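Rotary control

A rotary control is a hand-operated part turned about an axis to set a value or choose a position in a circuit. It consists of a shaft, a bushing that fixes the body to a panel, and a knob fitted to the free end of the shaft.

Types

Potentiometers vary a resistance and stop at both ends of travel, which in most single-turn types spans up to 300 degrees. Rotary switches move between fixed contacts held by a spring detent. Encoders turn without stops and send pulses to a counting circuit.

Taper

In a linear taper, resistance changes evenly with rotation. Audio level controls normally use a logarithmic taper, so that equal turns give nearly equal changes in loudness.

Scales and pointers

The scale may be printed on the panel or on a skirt that turns with the knob. Ticks are set on radial lines from the shaft center. The pointer is a line, a groove or a raised bar, in a color that contrasts with the cap. 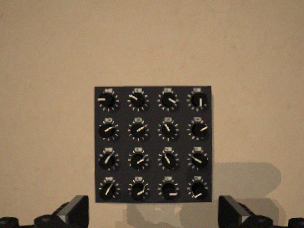

Panel with sixteen dial knobs in four rows of four (computer rendering). Each knob has a pointer line and radial tick marks.

Mounting

Knobs are held by a set screw or pushed onto a splined shaft. A locating tab on the body fits a second hole in the panel and keeps the body from turning.

See also: Detent; Rheostat; Trimmer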